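Grumness Robotics Club: Bin Picking Project 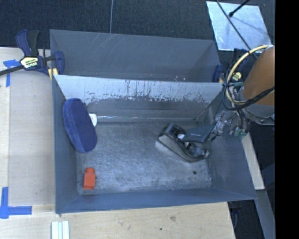

Gripper reaching for the dark, shoe-like item in the front bin. The blue plush and the orange-red block are still on the left side.

Posted 08/03/2023 by Settimio Donati

Our summer project is a sorting task. The arm picks mixed items out of one metal bin and places them in the one behind it. Each team gets 60 minutes at the bench and writes its own grasp code. Final runs are in August.

Notes from the bench

Bins: Both are gray sheet metal, one behind the other, with bar clamps at the sides. Check the clamps before you start a run.

Tape: Blue tape on the tabletop marks our reference points. Please leave it in place.

Items: Soft and hard things are mixed on purpose. Team Sumis did best with plush in practice. Team Melnychuk is still working on odd shapes and has logged 34 tries with their newest code.

Scoring: 2 points for a clean place, none for a drop. An item that lands outside the bins is out for the rest of the run.

Logs go in the shared folder under your team name. New members can sign up at the front desk in the Boredetti building.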